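4/4/23, folding bench, continued

Picking up from the last entry, where I claimed the Kernitz pile would be done by lunch. It was not specified which lunch.

Surface today is the gray quilted cover with the clear layer over part of it. Small prints and kids' things only, no sheets. Alois Rainer wants the sheets kept separate until he has made up his mind about the shelf depth, so the sheets can wait with the rest of us.

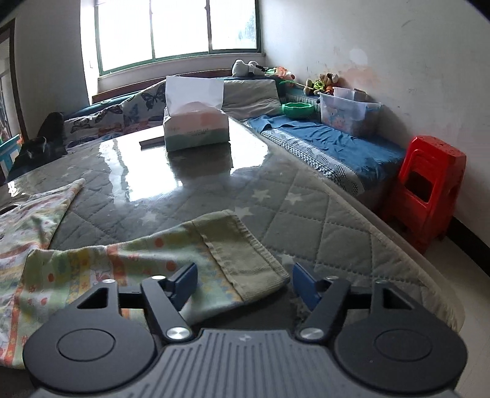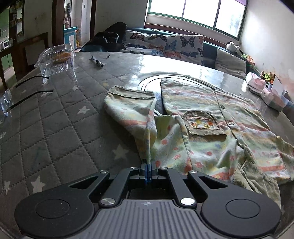

Towel and printed cloth

The pale green towel has a thick hem, and the hem runs the show. Fold with it on the outside and the stack leans. Fold with it inside and you get a lump in the middle that no amount of patting will talk down. Went with outside. Alois prefers inside and is welcome to come and do them.

The cream cloth with the cartoon prints gets its own pile. It slides around on anything smooth, so do it on the quilted part.

Child's shirt

Whoever designed this had a corduroy collar left over and a grudge. The body folds fine. The collar flops wherever it likes, and the wide beige cuffs are stiffer than the sleeves they're attached to, so the sleeve buckles first and the cuff follows when it feels ready.

Order I ended up with:
1. Button it, all the way. I skipped this twice and regretted it twice.
2. Face down, collar flat, press it with your palm.
3. Sleeves straight across the back, cuffs overlapping.
4. Sides in, bottom up, turn over. Patch pocket should land on top, embroidery showing.

Step 3 is where it goes wrong. If the cuffs don't overlap you get a ridge down the back.

Labels

Bralcombe sent 300 tags and no string. Wrote to them. Found string in the Tlapale box, under the other thing we couldn't find in March. Shirt goes down as 997, one line, "mushrooms, coral stripe," so we stop calling it the breakfast shirt.

Still to do in April: shelf depth (Alois), second cover for the bench, the sheets. Ask Stavent if they want the towels hem out or hem in, and don't tell Alois I asked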